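Wurnis Set-up Guide
Section 5: Running the wiping trials

Welcome to the fun part! By now Wurnis is installed, the arms are homed and you have read the safety notes in Section 2. In this section you will record your own dusting and wiping runs and score them with the Fikora method, so your results can be compared with ours.

The idea behind Fikora is simple. A policy that dusts well on a bare surface often gets into trouble when the surface changes height or texture partway through a stroke. We put a raised patch on the table and look at what the arm does when it gets there. The patch costs next to nothing and it tells you an awful lot.

Before you start

1. Clear the tabletop and wipe it down.
2. Lay strips of duct tape side by side, overlapping a little, until you have a rough rectangle. Ragged ends are fine - we like them.
3. Check that the colour of the tape stands out from the table in the head camera view.
4. Close the gripper on the handle of the duster, leaving the fibres free.

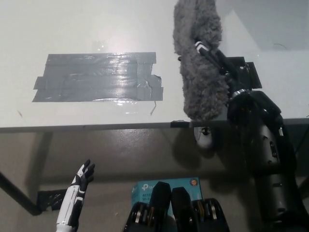 Note: Glare matters more than you would expect. In our September runs, the Porer tracker lost the patch most often on glossy tables under a single bright lamp. Move the lamp before you touch any settings.

Recording a run

5. Open Wurnis and choose New Trial, then Patch.
6. Set the stroke limit to 2000 ms.
7. Press Start and keep clear of both arms until the status light turns green.
8. Save the run, even if it went badly. Failed strokes are some of the best training data you will collect!

CAUTION: Never reach in to straighten the duster while the arms are live. Press Stop first.

Scoring

Fikora gives each stroke a Nikolaidis score from 0 to 6, based on how steady the contact stays as the duster crosses the edge of the patch. Our baseline set has 3559 strokes, and the behaviour at that edge was the clearest sign of how a policy would cope on a new table. We were thrilled to see it hold up on surfaces we had never trained on.

To load the baseline, go to Results, then Compare. Changing the scoring weights is covered in the next section.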